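Visits > Open Days > Sala

Print this page | E-mail this page

Open Day at the Akach Building, Sala

Apr 3, 2018

The Akach building in Sala opens its doors to the public twice a year, in spring and again in August. I went to the spring one. Entry is free but you need a ticket, and the sign at the front desk said 755 had been given out for the day.

I took the number 39 bus from the Naltari side of town. It stops across the road from the main gate. Parking is in the field behind the building and was already full when I walked past. There is a coat rack inside the entrance and a table with paper maps. The map shows the ground floor only, and the room numbers on it do not match the ones on the doors, so it is easier to follow the arrows on the floor.

The first stop is the Runent hall, where the packaging displays are. Most of the space goes to paper and board. There are rolls, flat sheets and folded cartons, with cards next to them giving the weight of the paper. You are allowed to handle the samples on the front row. A short film about bottle caps runs in the corner with the sound turned down low. I watched it twice and still missed part of it.

Upstairs there is a room on glass and a longer one on old labels. The labels are in flat cases, mostly from canned fruit and soap, and the printing on the older ones is very good. The stairs are narrow and the line moved slowly. There is an elevator at the far end of the hall, past the restrooms.

Lunch was soup and bread in the canteen. The coffee ran out early. Tables are shared, and there is more seating outside if the weather is dry.

After lunch I went to room 62, the household items room. It is smaller than the others and has very little to read on the walls. The things on the table are ordinary ones: a green bowl, a paper cup turned upside down, a small reddish-brown item standing upright, a white block that could pass for a bar of soap, and a dark flat package with a printed label. I liked this room better than the hall, mainly for being quieter, and stayed until the next group came in.

The shop by the exit sells postcards and notebooks. Cash only. Doors close at 5, and the last bus back toward Naltari leaves shortly after that, so keep an eye on the clock if you go.
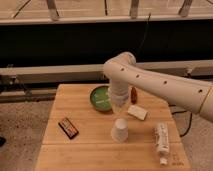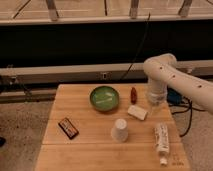 The table in room 62. The clear plastic cup and the water bottle are in the first picture, the white tube in the second.

Print this page | E-mail this page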